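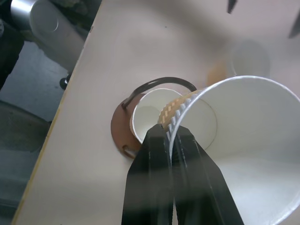

Does a good junior season mean anything for distance skiers?

Nour Fakhoury
Our club at Brirkitwood keeps a chart of junior results against later senior ones. My daughter sits a bit above the "on track" line and the coach is already talking as if that settles it. I can't see how a line drawn from so few skiers tells you much. Has anyone here watched a late starter come good over the longer distances?

Jihad Bataineh
I'd want to know who got left out of that chart. Ours at Lutbridge had 26 names on it, and every one of them had stuck with the sport until they were seniors. The ones who packed it in at 18 weren't there at all, so of course the line looked tidy. We had 2 girls well off the pace as juniors who ended up our best over the long races. That doesn't prove much either, mind. Ask the coach how many skiers are behind the line and whether sprints and distance races are lumped together. If they are, I'd ignore it. I'd also look at 3 seasons before drawing anything from one, as a bad winter with a cold in the middle of it will wreck an average.

Boutros
charts are rubbish, just train more. lad at Tivbridge did 400 hours one year and got loads quicker

Nour Fakhoury
More hours at what age, though? And was he quicker the year after? I'll ask the coach about the sprints.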